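Gruststead Clothing Room — progress report for December

Prepared by Emiliano Nava for the Prendano small grants program

Since the last report we have finished sorting the backlog that came over from the Hornari building. All of it has been checked for stains and tears, and anything past repair has gone to the rag dealer. Mimoza Spahić set up the new sorting order: tops first, then pants, then children's clothes. It has held up well, and we plan to keep it.

Tops were the slowest part of the work. Every shirt is held up and looked over front and back before it is folded — the black ones take longest, as fading and lint are easy to miss.
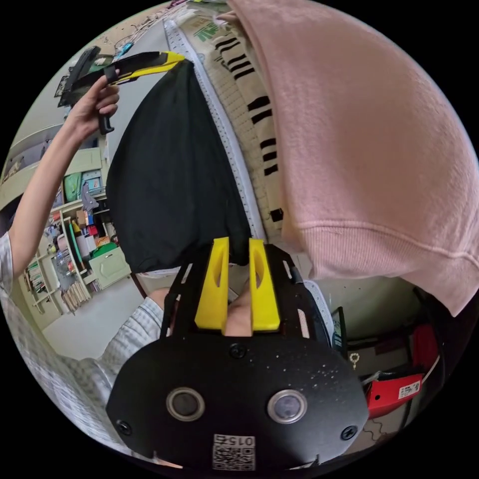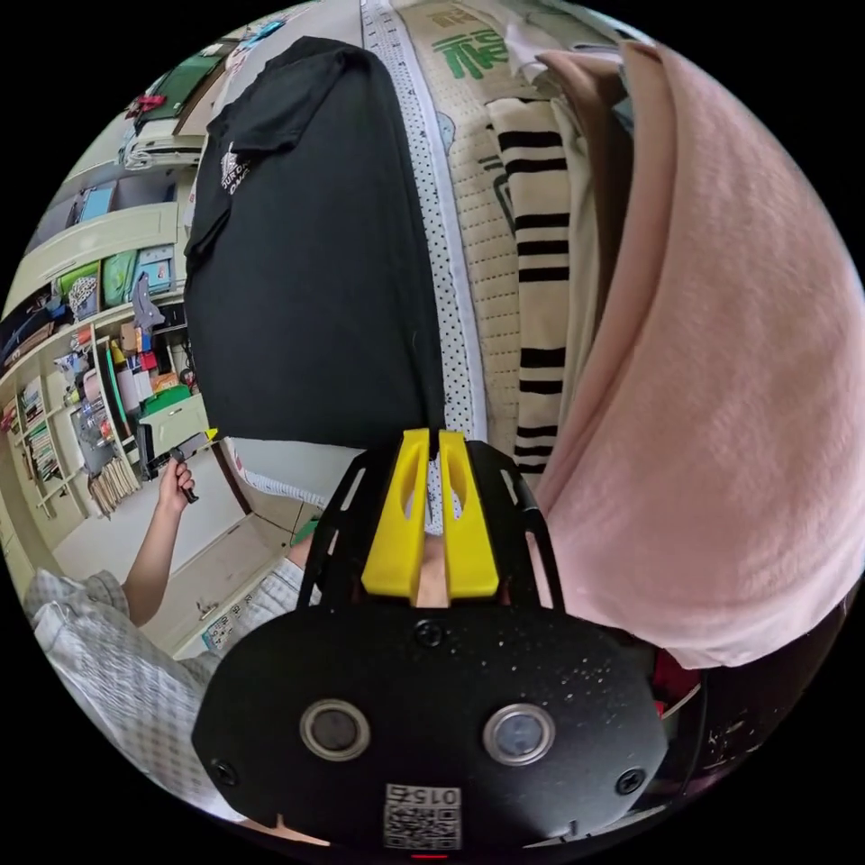

Folded clothes go out in bundles sorted by size. In this period 288 bundles were given out, most of them on Sunday afternoons, when the room is open to families. We can store up to 30 bundles at a time, so pickups have to keep pace with sorting. They fell behind once, when the Tzavaras van was in the shop, and we stopped taking donations for seven days.

Of the $4000 awarded, most has gone to rent and the van. The rest is set aside for mending supplies and clothes hangers. Receipts are in the separate folder sent to your office.

Still to do:
Winter coats, which need more hanging space than we have
Mending — two people have offered to sew but have not started
A printed size chart for the front door

We are not asking for any change to the budget. The next report will cover the coats and the mending.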